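Can a machine do the chores yet?
November 22, 2022

Members who came to the open evening in July asked the same thing several times over: when will a robot be able to tidy up, load the dishwasher or put stock away without somebody standing next to it? We said we would come back to it in the newsletter once the Zaltcombe workshop had some results to share.

The short version is that shop-floor jobs are closer than household ones, and that even the shop-floor jobs are slower going than the sales brochures make out. A factory can decide where everything goes. The table is bolted down, the parts arrive the same way up each time, and if a job proves awkward the engineers can change the part to suit the machine. Very few of us would rearrange a kitchen on those terms.

Yung-ching Chiu has been running the picking trials for the Flirero project, which looks at small handling jobs of the sort done by hand in stores and packing rooms. Most of the work so far has been done in simulation. The team can run 400 attempts overnight and change the lighting, the friction or the starting position between them, and a dropped part costs nothing.
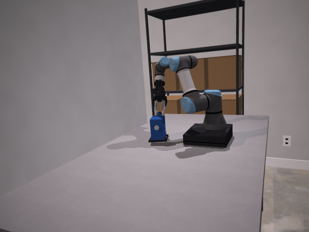
Picking something up is still the job that takes most of the time. People do it without looking properly, and we correct our grip as we go. An arm with a two-fingered gripper has to be in the right place before it closes. The blue block in the simulated workshop has a small knob on top, and the arm comes at it from straight above with one finger either side. A knob like that gives the fingers something definite to close on. A bag of flour has no knob, and neither does a wet plate or a jumper.

The trials have now reached 3937 simulated attempts. Yung-ching says the arm is dependable when the block starts where it is expected, and much less so when it has been nudged or turned. The next stage moves to a real arm at the Bedoya unit, where the first target is 100 pick-and-place runs in a row with no help. She expects that to take longer than the simulated work did – real grippers wear, and real tables are never quite level.

As for the home, the machines that have done well are the ones with a single job. A washing machine does not need to find the clothes, and a robot vacuum only has to get about the floor. Clearing a table after a meal is a different sort of task, with dozens of objects of different weights and some of them breakable. Grustlow, who supply the control software for the project, have started on a crockery model, but it deals with only 2 shapes of cup at present and there is no date for anything more.

Our own view is that storerooms will see useful help first, mainly with boxes and trays of a standard size. Anyone hoping to be spared the washing-up should keep the rubber gloves.

Members who would like to visit the Bedoya unit when the real arm is running can put their names down at the Zaltcombe front desk. Places are limited, and sturdy shoes are needed on the workshop floor.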